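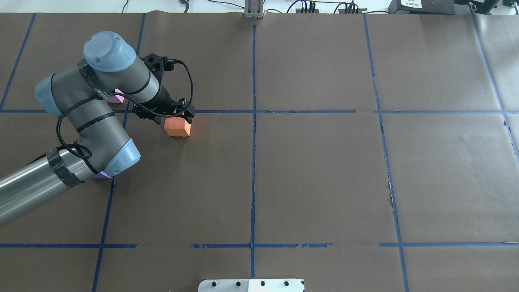 Szilágyi asked whether the Presura and Honia grippers had been run on the same controller settings. They had not. Presura was tested at the factory closing force, Honia at a lower one.

Item 2 – Block pick-up comparison

Runs to be repeated with equal force, on foam blocks only. Log 641 is set aside until then.
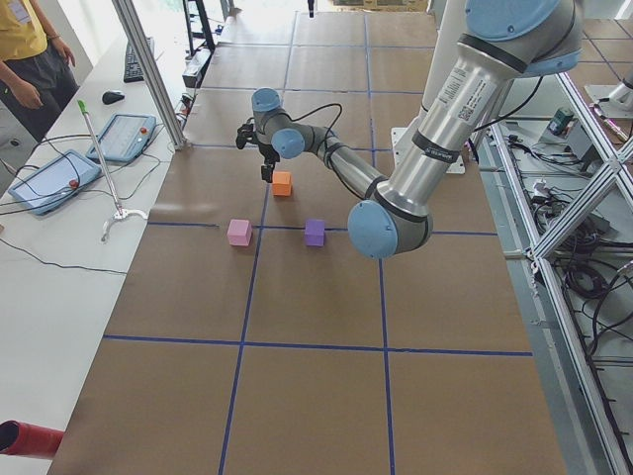 The overhead camera stays with Nzioka – no change before August. Stamholm quote no. 3709 held over.

Action: Ernő Szilágyi to send matched settings.
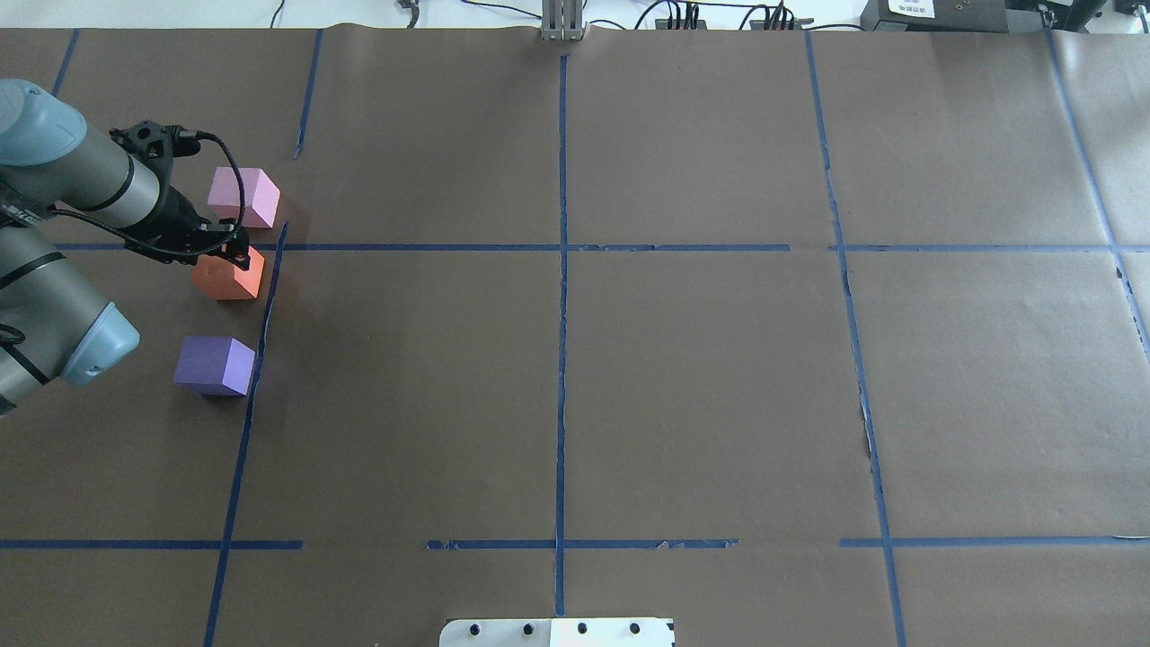 Gripper at the orange block.

Minutes approved February 14, 2018

Contact the lab office | Back to top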